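May 11, 2023

Third night of bread and I think I'm finally getting somewhere!
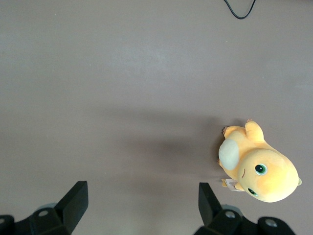 So the starter Shu-fen gave me in December is still alive, which I'm counting as a personal achievement (I have killed mint, and people say you can't kill mint). I fed it before breakfast and by lunch it had pushed the lid right off the jar. Big smell, sort of like apples and nail polish. Shu-fen Sin swears the nail polish part means it's hungry, so I gave it more rye and it calmed down.

I drove out to the mill shop in Hostivton for flour, even though the supermarket is five minutes away and the gas probably cost more than the bag did. I just like it there. They had the Darwish whole wheat back in stock and I bought two bags, plus a little tin of caraway seeds I don't have a plan for. The lady at the register asked what I was baking and I talked at her for way too long, and she was very nice about it, and there was a line behind me the whole time. Oh well.

Came home, mixed everything, and wrote the weights on the back of an envelope so I could find them again: 638 grams of flour all together, mostly white with some of the Darwish. Last time I guessed at the salt and it tasted like paper. This time I weighed it twice. The dough was so much stickier than the one on Tuesday's... no, whichever day that was, the flat one. I folded it 3 times, half an hour apart, and by the last fold it was holding itself up and had those big lazy bubbles under the skin. I called Mom just to tell her about the bubbles. She said "that's nice, honey" and then told me about her knee for twenty minutes. The knee is better, she's walking to the Stamton library and back again.

Baked it in the blue pot with the lid on, then the lid off, and I sat on the kitchen floor and watched through the oven door like it was a movie. It got tall! It got a real ear on one side! The other side is kind of slumped and there's a burned patch on the bottom the size of my palm, but I cut that off and ate the rest with butter standing up. You're supposed to let it cool for an hour. I made it maybe fifteen minutes, and the middle was a little gummy, so I guess that's what the hour is for.

Half a loaf left. I'm taking 2 slices to Shu-fen tomorrow, the good side, and I want to ask her if I should turn the oven down or move the rack up. Also need: parchment paper, a new sponge, something for lunch that isn't toast. The starter's back in the fridge behind the pickles.

Hands still smell like rye. Going to bed.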